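About Nadulden

Nadulden packs picnics for people who like the idea of a picnic more than the making of one. Hashini Munasinghe started it after a family reunion in June where 28 relatives turned up with potato salad and one brought a fork. She has been quietly cross about it ever since. 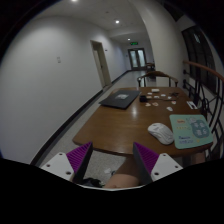 Our hampers come in three sizes, all named after places we've been rained on. The Ferkudis feeds two, the Hukdale feeds five, and the Serrano feeds whoever your brother invited without asking. If the weather turns, move the lot indoors. A wooden table with rounded corners, set up in a corridor, will do the job nicely, and you won't have to share your sandwiches with ants. Napkins are included. So are forks, in some quantity.

We've packed 2663 hampers so far and still argue over whether beetroot belongs in any of them.

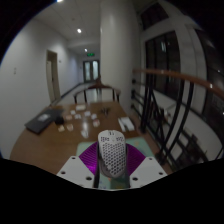 Do I have to return the basket?
Please do, within three days and preferably without the leftover coleslaw. Leave it at our side door any time before 5 pm and we'll refund your deposit.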